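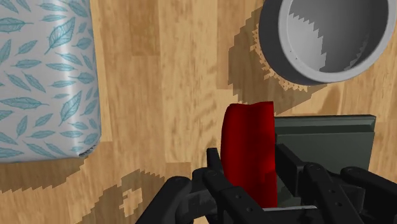

## 3. Evaluation of the Cirari simulation kit

Cirari is a paid software package from Ahonen that supplies ready-made household rooms for testing pick-and-place programs. Our group used it under a student licence for the Flindale project, whose aim is to compare grasp planners before any time is booked on the real arm. This section covers set-up, test conditions and the results obtained so far.

### 3.1 Set-up

Installation took one afternoon on a laboratory desktop. The kit provides the room, the arm model, a parallel gripper and a folder of loose objects that can be placed by hand or at random. We used the dining table room throughout, with random placement. Two views were recorded: one close to the fingers and one of the wider table.

The close view was fed to the planner. The wide view was kept for checking runs by eye and was not used in any decision made by the program.

### 3.2 Test conditions

Each planner was given 60 runs. A run was stopped after 12 seconds of simulated time or when the target left the table. The target was always a red object, so that colour could be used to find it and the comparison would depend on the grasp alone. Other items were left in place as obstacles.

Placement is not restricted to the flat surface. In some layouts the target is inside a bowl, and the fingers must then clear the rim before closing. A tall obstacle next to the bowl, such as the black statue, also limits the directions from which the wrist can approach. 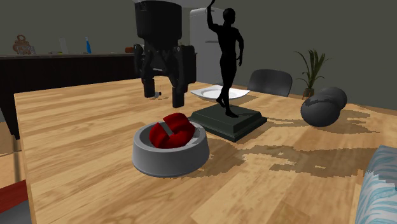
The group from Eruvville, who hold the same licence, commented on our draft that bowl layouts should be scored separately, as a planner that only approaches from directly overhead will look better than it is on open table runs. We accepted this and split the results into two tables (Appendix B).

### 3.3 Results

Planner A completed 37 of its 60 runs. Most of the failures were in bowl layouts, where one finger met the rim and the run timed out. Planner B was slower to produce a path but failed less often in this way. Neither planner had difficulty with ring shapes, which offer a thick section to close on from several angles.

Shadow quality is a weakness of the kit. At the default setting, shadow edges are drawn as coarse steps, and our colour filter lost part of the target wherever a dark patch crossed it. Raising the setting reduced the error but made each run longer. We kept the default and widened the filter limits – a compromise that should be revisited if a learned detector is used.

The arm model was satisfactory. Joint limits matched the values in our configuration file, and no run ended with a link passing through the table.

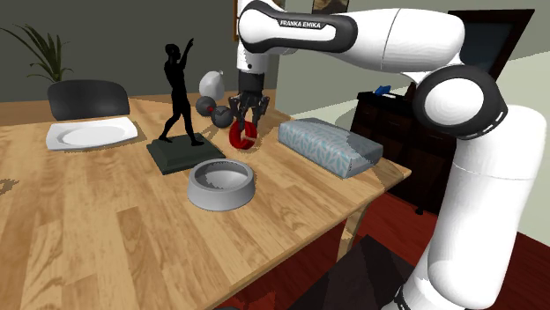 **Eruvville, January**

Joint session with the second group. Both planners were loaded from the same configuration file and run on identical layouts. Scores agreed in all but 7 runs. The differences were traced to the random seed, which the kit resets when the room is reloaded. The manual does not mention this. Seeds are now written to the log at the start of every run.

### 3.4 Recommendation

The kit is suitable for comparing planners and should be renewed for the next stage. Results from bowl layouts should be reported on their own, and the shadow setting should be stated with every table.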